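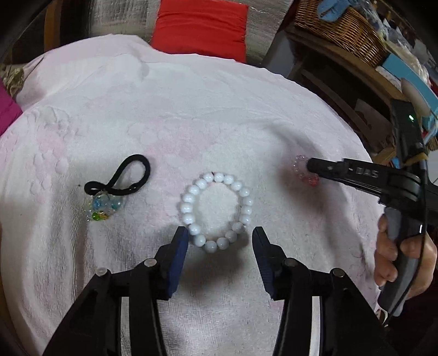

Hello all,

I finished Lundora last night and I want to answer the question about chapter 8, which I quote at the end of this message. My opinion is that the older sister knows about the letters from the beginning. She is a person who keeps her hands busy when she does not want to speak, and the author gives her the same few objects again and again: the kettle, the ledger, the string of white beads. If you imagine a bracelet of round white beads, laid down on a terry towel, you have almost the whole of her character for me. She takes it off before every difficult conversation and puts it on again after. In chapter 8 she does not take it off. I read this as a sign that for her the conversation is not difficult, so she must already know what will be said.

I admit that my reading has a weak point. In the part with the ferry she asks her brother who paid for the house in Hamdan, and she seems surprised by the answer. I read these pages 3 times. The first time I believed her surprise, the second time I did not, and now I think she is surprised only that he says it aloud in front of the children. But another reader can believe her, and the book will still work.

About the translation I have mixed feelings. The sentences are clean and I could read quickly, which is not always so for me in English. But the mother speaks exactly like the daughters, and I suspect that in the original she has a country way of speaking. There is one place where the neighbors laugh at a word she uses, and in the English the word is completely ordinary. I had to stop and ask myself what was funny. Does anyone have the older edition from Plelier? I would like to know how they solved this page.

One small thing for those who are still reading: the family tree at the front gives away a marriage. I recommend to skip it until the second part — the names are not so hard to follow without it.

For the next book I vote for Drorkent. It is long, I know, but the first 100 pages go fast, and it would be good to have a novel with a little humor after this winter on the island. If the majority prefers something shorter, I will read that also.

Best regards from a slow reader

On an evening in November, another member of the list wrote:
> I am up to chapter 8 and I'm stuck on the kitchen
> conversation. Did the older sister know about the letters
> before this, or is she finding out along with us? My
> husband says it's obvious she knew. I don't think it's
> obvious at all. If she knew, why did she let the younger
> one go on waiting all that time at the post office?
>
> Also, is anyone else finding the middle part slow? I loved
> the opening, with the goats and the broken pier, but now it
> has been raining for fifty pages. No spoilers past chapter
> 10, please!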